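Forkstead bench: wrist camera and fixed camera, side by side
Posted 2 January 2023 by Edin Zupan

Forkstead is our table setting for gripper tests. It has a placemat with a plate and cutlery, a few food items and packages, and some cookware at the back. We built it in November at the Papadopoulos workshop after getting tired of testing on foam cubes. The arm and the parallel gripper stayed the same for everything on this page. What changed was the camera feeding the controller, and later the finger pads.

The controller is Ondine, running the stock pick routine with no tuning per object. We logged 87 picks in all. A pick counted as good if the item left the table and was still in the fingers after 10 seconds. Anything dropped or pushed off its spot was a miss, and so was any run where Ondine gave up without closing.

Full-size files are available on request. Notes are with each picture.

1. Wrist camera over the plate

The wrist camera sits close to the work and has a short fixed focus. At this distance everything is soft, and the object on the plate comes out a strong orange with white bands across it. The rim of the plate is still easy to follow, and that matters more to the routine than sharp edges do. Ondine looks for a closed outline and then a free side to bring the fingers down on.

The trouble is the shiny metal lying just off the plate. Highlights on cutlery were the most common cause of a bad grasp point with this camera. We turned the gain down two steps and it helped a little. The blue and green box in the corner never bothered it. 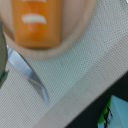 2. Fixed camera, arm parked over the corner of the mat

This was our usual start position for the fixed camera, with the fingers pointing down near the upper left corner of the placemat. The whole setting fits in one view: the small plate with the golden-yellow loaf, the knife and fork, the yellow package on the bare table, and the pots on the terracotta mat behind.

Color is better here than at the wrist. The wavy gray lines on the placemat cost us a day, though. With default settings Ondine kept proposing grasps on the pattern itself, and we had to raise the minimum height for a valid object. After that the mat was ignored. The downside of a higher cutoff is that flat cutlery drops out as well, so fork and knife picks were only ever scored on the wrist camera.

The cable on the left side of the arm should be clipped closer to the housing. It is on the list. 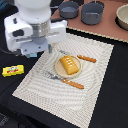 3. Milk carton from the wrist

A white carton on a black table is about as easy as detection gets. The lettering is upside down from this side and it makes no difference, as Ondine doesn't read labels. The carton was found on every run with either camera.

Holding it was another matter. The sides bulge, so flat pads touch it along a narrow line and it can turn in the grip. We tried the flat pads that came with the gripper and then a set of soft Jandness pads with a shallow curve. With the flat pads the carton swung during the lift in most runs. With the Jandness pads it mostly stayed put — the exceptions were grasps taken too high, near the lettering.
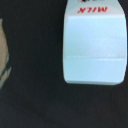 Closing force was the same for both sets of pads. We did try more force on the flat pads for a few runs, and those are left out of the log because they dented the carton and the later grasps weren't comparable. If anyone repeats this, keep a second carton aside and swap it in when the first one starts to lose its shape.

The Jandness pads take 12 minutes to change if the screws are clean. They also pick up lint from the placemat, so wipe them between sets.

4. Low-resolution feed from the fixed camera

Ondine can run from a reduced feed, and we wanted to know how much we would lose. Outlines break into steps and the thin part of the upper utensil nearly disappears into the mat. The larger items hold up. The light blue piece and the yellow block are both plain against the black, and so is the roll on its plate.

Where the reduced feed falls down is when the gripper itself gets in the way. The yellow block is partly behind the end of the robot in this position, and at low resolution the routine tends to merge the two. It then puts the object center too far left and the fingers close beside it. Parking the arm higher before each look fixed most of these.
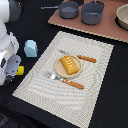 Update rate went up by a good margin on the small feed, and the arm corrected its path sooner as a result. For blocks and cartons I would use it. For anything on the mat that is thin or pale, stay with the full picture or go back to the wrist.

Next set: both cameras running together, with the fixed one choosing the object and the wrist one choosing where the fingers go. The curved pads stay on for that. We also plan to move the bowl and pots forward, as none of the 87 picks touched the cookware and the pan handle should be a fair test for the Jandness set.

Questions about the log format can go to Edin at the workshop. Please say which Ondine version you are running.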